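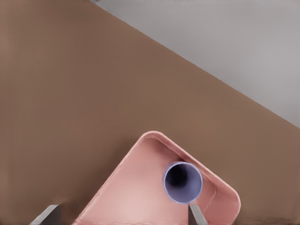

20 June 2024

Two hundred and forty-six! I wrote the number on the back of my hand in biro at lunch because I wanted to be able to look at it, and it's still there, a bit smudged, while I type this on the bus.

So that's 246 good runs of cup-into-tray for Flanum, all done in the simulator, all driven by me or by Shabani with the little hand controller that makes your thumb ache. The target is 2,000 across all the tasks, and when I started in January I thought that was a silly number somebody had picked for being round. Now I think we might get there before the autumn. I really do.

What I like about the cup task is how plain it is. Brown table, pink tray, a purply-blue cup, and me trying to get the one inside the other without clouting the side. I could do it in my sleep by now, and I think I did do it in my sleep on the night after the long session. But each run is a tiny bit different, the tray turned a few degrees, the cup starting somewhere awkward, and you have to decide again how you're going to come in. Shabani comes in high and drops straight down like a heron. I slide in low from the side and tip it slightly, and I always have. We compared our paths on the big screen this morning and you could tell whose was whose at once, even with the names hidden. I loved that. It's like handwriting.

He wants us both to keep our own habits so the learner gets a mix. Jui-lin isn't so sure. She trained Lashari on everything we had up to last week and says it dithers over the tray sometimes, as if it had two plans and couldn't settle on either. She did an impression of it with a biscuit. Her idea is to try one batch of only mine and one of only his, same size, and see which comes out steadier. I said fine but secretly I want mine to win, and I expect he does too.

Threw away 27 today. Mostly my own fault, going too fast after the tea break, and a few where the cup ended up against the wall of the tray and I couldn't decide whether to call it good. We argued about those. In the end the rule is: upright, let go, hand clear, and touching the side is allowed. I've put it on a sticky note on the monitor. I've also gone back through the earlier ones to check I'd been fair, and I'd been much too strict in the first week, so eight of them are back in. Lovely, free runs!

Small discovery: if I set the view so I'm looking nearly straight down into the cup, I'm much better at placing it and much worse at judging height. From the side it's the other way round. I've been flicking between the two and it slows me down, so tomorrow I'll try sticking with the top one for the whole morning and listen to the contact click for the height. Shabani has the click turned off. I don't know how he bears it.

Pallholm rang about the other table model, the one with the drawer. They want it by the end of the month and Jui-lin said yes before asking us, but I don't mind, I've been itching to have a go at drawers. Handles are going to be horrible. Can't wait.

Thumb: sore. Buy plasters, and ask whether the spare controller has the softer stick.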